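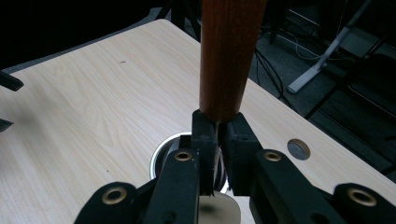

The rod, reddish brown, with the grain running up it.

My grandmother's closet rod came down in June, the same month we finally got around to selling the house in Erville, and for a good while afterward I carried it from place to place like a person who has been handed somebody else's umbrella. It rode home with me on the bus, standing up between my knees. It lived behind the bathroom door. It lived behind the couch. My husband, who is a patient man, asked me one evening what I thought I was going to do with it, and I said I was going to hang clothes on it, what else would a person do with it, and he looked around at our apartment, which had one closet with a perfectly good rod in it already, and went back to his soup.

You have to understand about that rod. It had held up her winter coats, and before that it had held up my grandfather's three good shirts and the suit he was married in, and before that it had been a curtain rod in a boarding house in Dundisstead, where she was nineteen and sleeping in a room over the kitchen that smelled of cabbage on every day of the week. When she left she unscrewed it from over the window and took it with her. She said she had paid for it twice over in rent. She wrapped it in a bedsheet and walked down 31 stairs with it and out the front door, and the landlady held the door open for her and wished her luck, thinking it was a fishing pole.

I heard that story so many times as a child that I could tell it along with her, and I often did, sitting on the floor of the closet with the coats coming down over my shoulders. It was the best place in the house. It smelled of wool and cedar and the peppermints she forgot in her pockets. If you tipped your head back, you could see the underside of the rod through the hangers, dark and shiny, and I used to think it was the thing that held the roof up. I believed that until I was seven or so, and I am not sure I ever entirely quit believing it.

So when we emptied the house, I let my brother have the table and my cousin have the good lamp, and I took the rod. I also took a shoebox of buttons and a coat that doesn't fit me.

All through that summer I meant to do something about it. I oiled it once, out on the back steps with an old undershirt, and the color came up so warm and red that the woman from downstairs stopped with her groceries and asked me what it was. I said it was a closet rod. She said well, it was a very nice one, and she stood there a minute longer than she needed to, with her milk getting warm. I told her about the boarding house. She told me about a rolling pin her aunt had carried all the way from Tarar, and by the time we were done the sun had gone off the steps and I had oil on both elbows.

What settled it, in the end, was the coat. It had been lying over the arm of a chair for weeks, and every time I walked past I picked it up and folded it the other way, as if that would help. One hot night I couldn't sleep, and I got up and stood in the hallway in my bare feet, and I noticed that between the linen cupboard and the wall there was a gap, not very deep, where we kept the ironing board and a bag of other bags. I had lived there four years and had never once looked at it. I went and got the rod from behind the couch and held it up across the gap, and it was too long by the width of my hand.

Well, I sat down on the floor. I wasn't going to saw it. She had carried it down all those stairs in one piece, and I was not going to be the one to cut it on account of an ironing board.

My husband came out in his pajamas and found me there. He didn't ask. He took one end and I took the other, and we walked it around the apartment in the dark, trying it here and there, over the bed, across the kitchen window, whispering so as not to wake anybody, although there was only us. It fit in the bedroom, in the end, in the corner by the radiator, where the wall jogs in for the chimney — it fit as though the chimney had been put there with it in mind. He held it level while I made two pencil marks, and in the morning he went out and bought the brackets.

I hung the coat up first. Then I didn't hang anything else for a while. I put my hand in the left pocket, and down in the seam, under the torn bit of lining, there was a peppermint.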